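Home About Test Methods Reports Contact

Jemano compares grippers, arm controllers and camera placements for kitchen handling tasks. Each setup is run in simulation first, then on one of two physical benches. In the last test cycle we logged 3,266 simulated trials across 87 configurations.

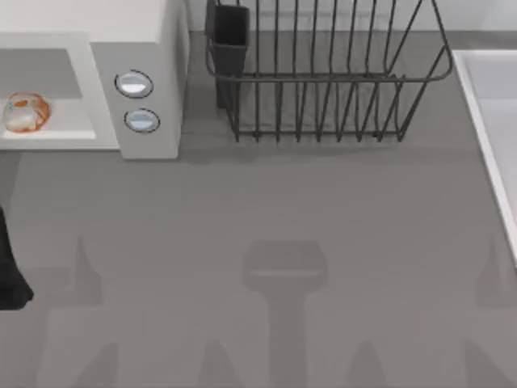
By Teodor Pawlak, Test Engineering – updated 2026-03-02

The overhead view of the simulated counter is used to check layout: microwave on the left, wire dish rack beside it, sink on the right. In this layout the glass container starts inside the open microwave, and the rack is empty. Grippers are scored on grasp success and cycle time. Controllers are compared on the same arm with the gripper unchanged.

Lech Zieliński maintains the controller interface, Tyagi. Results go to clients as raw logs plus a short report – we do not publish rankings.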